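Folding a Plain T-shirt: Does the Recommended Method Deserve Its Reputation?
Home and Materials Project, Pladby College
Chaiwat Thongsuk and Shireen Tshabalala
Supervisor: Renata Kaczorowski
Submitted July 15, 2022

1. Why we chose this

The Tesden household guide says that any T-shirt can be turned into a neat packet if it is laid flat first and folded in thirds. The guide spends 1,000 words on it and gives no evidence. The drawings show a shirt with perfectly straight sides and sleeves that stick out like the arms of a signpost. Neither of us owns a shirt that behaves like that, and we wanted to know how much of the method is useful and how much is drawing.

We picked a light grey cotton T-shirt as our main subject. It is marked with a small dark letter H near one edge, and this turned out handy when we had to say which way round the shirt was. Plain grey also shows its creases fairly well, which a patterned shirt would have hidden from us.

The guide's first instruction is to take one long edge by both ends and pull it tight. The trouble is that a tight edge only tells you about the edge. The top line can be nearly straight while the cloth lower down is still doubled over on itself, and a sleeve can point wherever it likes.

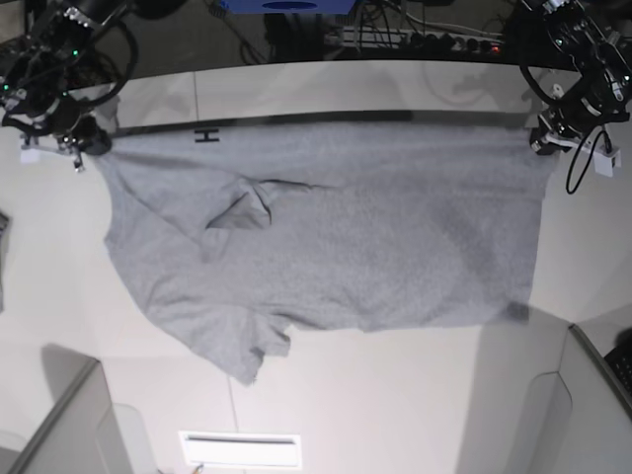
2. What we did

We worked on a white tabletop so that the outline of the shirt would be easy to judge. Each trial began with the shirt dropped in a heap. It was then spread, straightened and folded following the Tesden wording, and afterwards by a second method that Jadwiga Kwiatkowski on our course calls the Chmielewska fold, after the street where her aunt has a clothes stall. In that one you deal with the sleeves before anything else and leave the edges until last.

We completed 44 trials with the first method. We had planned the same with the second but stopped at 40 when the room booking ended. Unequal groups are a weakness, and we would rather say so here than have it found in the table.

A fold was scored as neat if the finished packet had four straight sides and no sleeve showing. Chaiwat scored the first batch and Shireen the second. Looking back, we should both have scored everything. "Straight" is a matter of opinion with soft cotton, and we know we did not always share one.

3. The flat stage

Most people we asked thought the folding was the hard bit. We doubt it. In our notes nearly all the bad packets were already bad before the first fold, at the point where the shirt looked flat enough and we carried on. A clean edge on one side is very persuasive. You look at that and stop looking at the neckline, or at the sleeve that has crumpled up on the other side.

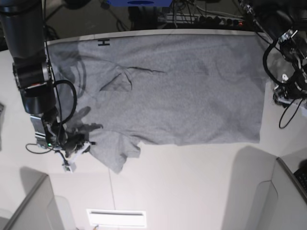
Figure 2. Grey T-shirt spread on the white table, with one straight edge on the right and a bunched sleeve at the lower left.

The guide's answer to this is "smooth with the palm". We tried it. Smoothing removes shallow wrinkles, but a proper fold at the collar just gets pressed into a sharper one. The collar has to be opened out first, and Tesden never mentions collars at all.

4. The state of the room

Household guides also like to claim that a tidy room gives tidy folding. We did not test this, and we are suspicious of anyone who says they have. The table was kept clear of other washing. The floor got less attention, and Przemysław Jabłońska, who read our draft, asked why it was left out of the method section. Fair point. Any repeat of this work should include the floor in its notes.
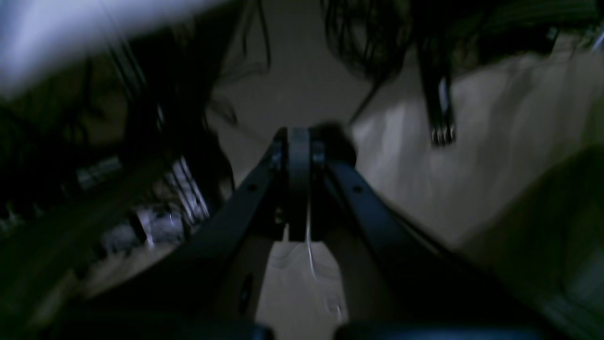
Figure 3. Floor area, with hanging black cables, a thin white cable and a small whitish item.

Cables and small items are easy to forget when all your attention is on a shirt. We can't show that they changed a single score. We also can't show that they didn't, so the claim about tidy rooms stays where we found it.

5. Results, with doubts

The sleeves-first method gave more neat packets than the Tesden method. Before anyone gets excited, it was always done second, by people who had by then folded the same shirt over and over. Practice could explain the whole difference. So could the cloth, which may soften with handling. 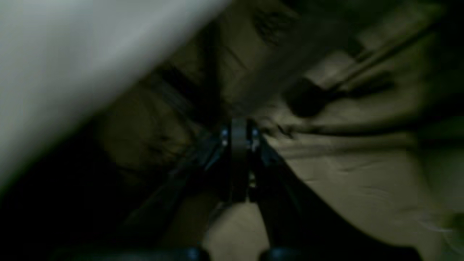

A better plan would have mixed the two methods up in a random order. We discussed this at the start and decided it would be confusing, and that was a mistake. We also used one main garment. A thicker shirt from the Zarero range was tried briefly and held its edges much better under both methods, but those tries were not scored and should not be given any weight.

6. What we would accept from this

We are fairly confident that time spent on the flat stage matters more than the guide suggests, and that sleeves and collar need their own instruction. We are not confident that either method beats the other. Jadwiga has offered to run the mixed-order version in August, with two people scoring every packet separately, and the score sheets have been passed on to her with the shirt.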